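Kendesby Cloth Bench: setup and care notes
Equipment > Two-arm cells > Soft goods

So you've got the bench, both arms are bolted down, the controller has stopped beeping at you, and now you want it to pick up a towel. I've been looking after ours since December and I get the same handful of emails over and over, so I finally put my answers on the product page (with Edeltraud Heitmann's blessing, she runs the catalog and has been very patient about my typing).

The Cloth Bench is a two-arm table for handling fabric: sorting, moving things from bin to bin, spreading, a bit of folding if you're brave. It ships with the table, the arms, a gripper for each arm, wrist cameras and the cable kit. Bins aren't included. People are always surprised by that! Get your own, and get the kind you'll be using every day, because swapping to a different height later means teaching the approach positions all over again.

Placing the bins

Start with the bins and leave the arms parked. Cloth bins are kinder to the fingers than hard plastic if you bump one, but they also lean, sag and creep across the table when a gripper drags something out of them. Push the walls out by hand and get the bottom flat before you teach anything. If the bin has a handle on the front, decide now which way it's going to face and keep it that way. A handle that sticks out is just the right size to catch a fingertip, and I have the bent screw in my drawer to prove it.

Leave more space between bins than you think you need. The gripper body is wider than the fingers, and it's always the body that hits the neighbor. Tall bins near a fixed camera are a nuisance too. They look fine from where you're standing and then you check the view on the monitor and half the table is behind a wall of canvas.
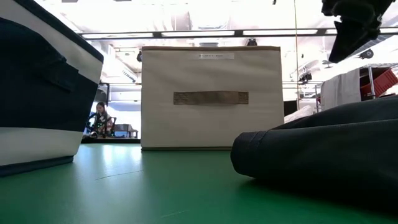
Striped bin on the left, beige canvas one in the middle, gripper at upper right.

My routine is to bring up every camera view in turn and wave my hand over each spot where cloth is supposed to end up (arms off, obviously). If my hand disappears in the overhead or side view, the bin moves. Once it's good I put little corner marks on the table so the next person can find the position again. Glossy tape shines under strip lighting and confuses things, so use matte.

Fingers and pads

The stock fingers are stepped on the inside edge, and they close in parallel. Out of the box they're set for cardboard, which makes no sense for this bench and I've told everybody who'll listen. You want to close them until they just meet, back off, and set the zero again from the menu. The gap at zero should be 2 mm. Less than that and a thin cotton sheet gets pinched so hard it leaves a crease; more and a single layer slides right out.

Check the gap along the whole length of the finger, by the way. It can be perfect at the tip and wide open at the root, and then you've got a twisted mount. Loosen the mount screws, close the fingers gently on a strip of card, and tighten up again a little at a time, going back and forth across. Volker Kleinschmidt sent me a very nice drawing of a jig for this. I still use the card.

Pads wear at the tips first. Wipe them with a lint-free cloth and plain water, let them dry, and leave the solvents in the cabinet. Lint is sneaky stuff and it builds up so evenly that the pads still look clean while the grip gets worse and worse. If towels are coming up fine but T-shirts keep dropping, wipe the pads before you touch a single force setting!

An overfilled basket is a good first check, I think, better than a flat cloth. Heap it up until it bulges over the rim and see whether the wrist camera can still find an edge with both fingers in view.

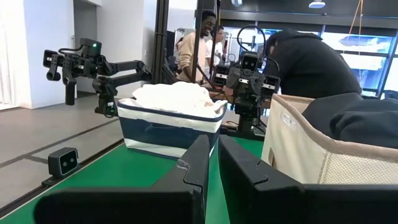 Cables

I could go on about cables all day. The bundle runs up the outside of each arm and loops at the joints, and those loops are there on purpose, so please don't tidy them away. I did that. I made everything lovely and snug with fresh ties, ran the wrist all the way round, and pulled the camera plug clean out of its socket.

What you do want is a loop that stays on the outside of the joint through the full range. Move each joint slowly to both ends by hand with the power off and watch the bundle the whole way. If it slips to the inside, move the nearest tie toward the shoulder. Use the soft hook ties in the kit; the hard plastic sort chew into the jacket. There are 6 in the bag, with spares under the Brastico part list.

On the floor, keep the power run and the camera run apart, and keep both of them out of the spot where you stand to load bins. Ours was a tangle for weeks and I was forever nudging a plug with my foot and then blaming the software.

Crossing arms

Both arms mount at the near edge, so they share the middle of the table, and sooner or later you'll want one working down in a bin while the other waits over the center. Set the waiting arm's hold position high, with the fingers above the tallest heap of cloth you expect. Then set the shared zone so only one arm may go below that height in the middle. The factory zone is too small, in my opinion. I make ours bigger on the side where the loose garments lie, as a long sleeve can be dragged a good way before you notice.

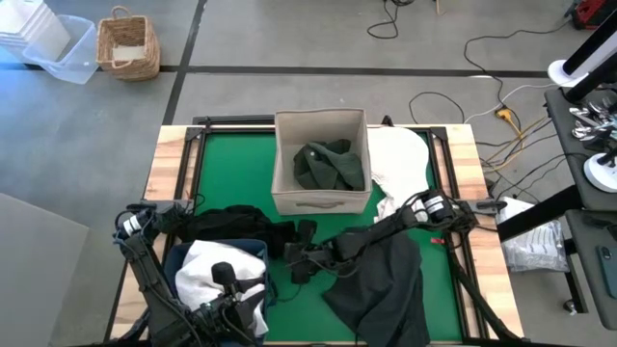

Hildegard Vogler wrote that her left arm kept stopping with an overload message every time it reached down into a deep bin, and she wanted to know if the force limit could simply be turned up. It can, but please don't make that your first move, Hildegard! Raise the bottom position until the fingers stop short of the floor of the bin. Cloth pushes back more and more as you squash it, and the arm can't tell a packed towel from a tabletop. I teach the bottom position with the bin full, then let the search step take it lower as the bin empties.

Bulky stuff

Big puffy pieces are their own little world. They hide the wrist camera's view almost completely, so whatever you were planning to look at on the way out of the bin, look at it before you close the fingers. After that you're relying on the other cameras and on the finger position reading. 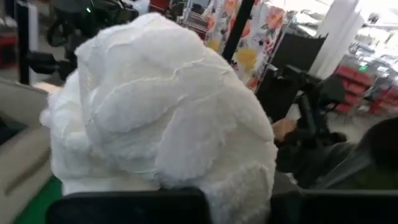
I slow the lift right down for anything that size, and I pause for a moment at the top so it can stop swinging before the arm travels sideways. Take a wider grip too, if the seams allow it. And raise the travel height, as the bottom of a big bundle hangs a lot lower than you'd guess from the finger position. Azadeh Shokri runs hers with a separate travel height for each bin, and I've copied that.

How often I do things

Pads get wiped at the start of the day. Ties and plugs get a look whenever I change bins. Finger zero I redo after a bump, or when the counter has gone up by 104 hours (an odd number, I know, but it matches our shifts). Our first set of pads lasted 361 hours, mostly on towels. Yours may go sooner if you handle denim or anything with zippers.

Spares and questions

Pads, fingers, ties and the wrist camera lead are all stocked at the Clasdale counter. Rosemarie Rothe can look up your finger version from the serial number on the controller, and please have that ready when you call. For settings questions write to me through the form below, and tell me what kind of cloth you're picking up and how deep the bin is.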